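Support > Household Linens > Tablecloths > Ticket notes

Customer wrote in on Saturday to say that her Orkwood oilcloth, the fruit-print one, won't lie flat. It came folded, and after almost 28 hours on the table the creases still made small round things wander off. She had already tried smoothing it by hand and leaving a heavy atlas on the worst fold.
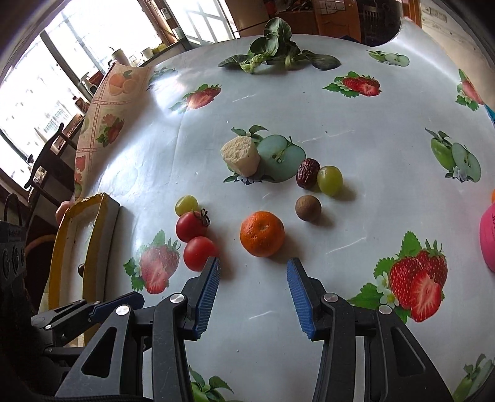
Meinecke Table & Kitchen – Customer Care

Thank you so much for being patient with us! The mandarin and the two tomatoes are a lovely sight on those strawberries. Please clear everything off again, turn the cloth face down and let it rest somewhere warm for 45 minutes. A hair dryer on low is fine for a stubborn fold, but keep it moving, and please don't iron the printed side (we've had some sad letters over the years).

Once it has softened, turn it back over, smooth from the middle out to the edges, and put the food back a piece at a time. Cake can go straight on the cloth if you like – the crumbs wipe off with a damp rag.
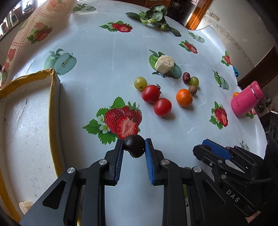

Tomatoes, grapes and tangerine grouped mid-table, cake on the printed apple.

If a fold is still bothering you after a second try, just reply to this ticket and we'll send you a replacement from the Cullton warehouse, rolled on a tube this time. Status: waiting on customer.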